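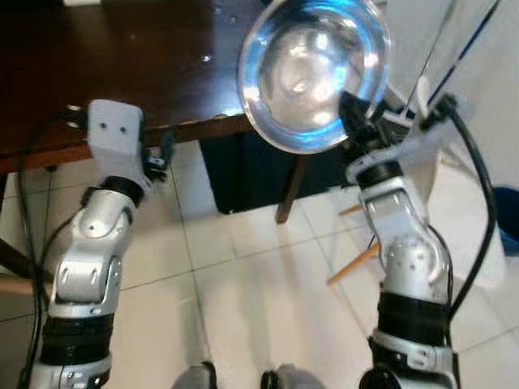 The glass bowl, dark table. Keeping this one.

So the bowl situation. I've been putting off the dish sort since we got to Irkatport and this month I finally ran out of shelf. One shelf! Everything out, everything on the tables, decide, put back. That was the plan at 7 in the morning with coffee.

Rules, such as they are. Chipped goes. Anything I have to move to reach something else goes, unless I love it. Glass stays, becuase glass goes with everything and I can see what's in it when it's shoved at the back of the fridge. Plastic lids with no bottoms, straight in the bag. Didn't even look at them twice.

Steel bowl with the handle, stays. Bought it at the Cavalcanti sale for 2 dollars and I've used it more than the whole matching set. Eggs, pancake batter, rinsing berries. The coral plate I went back and forth on. It's one plate. Goes with nothing. Stays for toast.

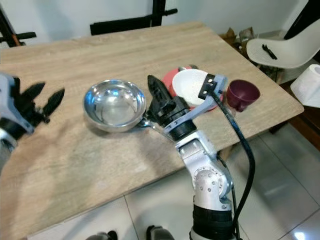
Do you wash everything before it goes back on the shelf?
Only what's been sitting longer than a month or feels sticky. The rest gets a dry towel and goes up.

Maroon cup, still undecided. Nice color, wrong size, too small for coffee and too big for anything else I drink. Might end up holding teaspoons. I moved it from the keep side to the go side and back again all morning, which is silly for a cup.

Also tried stacking by size instead of by kind. Plates under bowls, small bowl in big bowl. Looks great, annoying by lunch. You want the plate, you lift four things. Going back to plates with plates.

Then the big black one. Shiny, heavy-looking, and the inside is all over fine scratches, round and round. Years of me with the wrong scrubber probably. I read up on it on the Dokier forum and got 142 replies, half say baking soda paste and half say leave it alone. Leaving it alone. It's fine for popcorn.

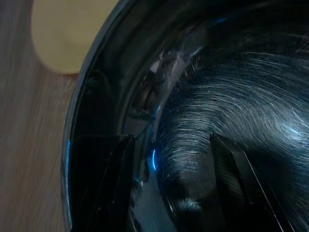
What went where

Keep, low shelf: glass bowl, steel bowl, white bowl. The ones I grab without thinking.

Keep, high shelf: the black one, the baking dishes, the platter that comes out once a year.

Go box: odd saucers, two mugs with stained insides, a gravy boat I have never once put gravy in. Box is by the door. It'll be by the door for a while, I know myself.

The yellow plate is the one I want more of. Plain mustard, little raised rim, and it

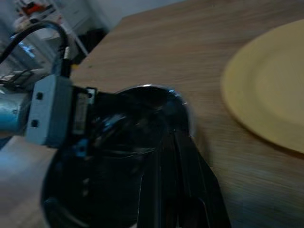 makes even leftover rice look like somebody tried. Codier has them in a set but the set is 77 dollars and I need maybe three plates, not a whole set with soup bowls. So I'll keep checking the thrift place. If you see one in that yellow, tell me.

Shelf liner next. Measured it wrong already so have to go back out tommorow. More when it's in.

Recent posts
Shelf liner, round one
The drawer with all the rubber bands
Popcorn on the stove, no lid
Moving boxes I still haven't opened
Which towels are for dishes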